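Reducing Paper Towel Use in the Jandton Student Residence
Project report by Tianyou Zhong, Ayana Feyisa and Zhuoran Deng 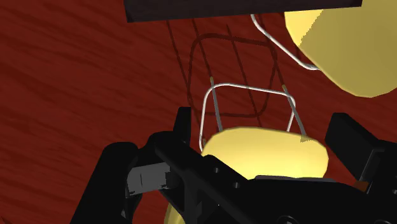
Our residence has 100 students on two floors, and every kitchen is supplied with free paper towels. Before the project, the building office told us that it bought some 2,000 rolls in one year. We wanted to know if the students would accept cloth towels for most of the cleaning work.

Method

We gave cotton cloths to 40 students on the upper floor. The lower floor continued as before. Each Saturday, Ayana weighed the paper waste of both floors, and Zhuoran washed the used cloths together at 40 degrees. Our supervisor, Ottilie Aigner, advised us to write down the electricity of each wash also, so that the comparison is fair.

Results

The paper waste of the upper floor became smaller already in the second week and stayed low until December. On the lower floor we saw almost no change. The washing needed less electricity than we had expected – the machine was full every time.

Problems

In the first week many cloths disappeared into private rooms. We sewed a colored thread on each one and this helped a little. Some students also said that they do not want to share cloths with other people, and we think this opinion should be respected. For them we kept one roll in each kitchen.

Next steps

The office agreed to continue on the upper floor until summer. We still have to find a person who does the washing after Zhuoran moves out.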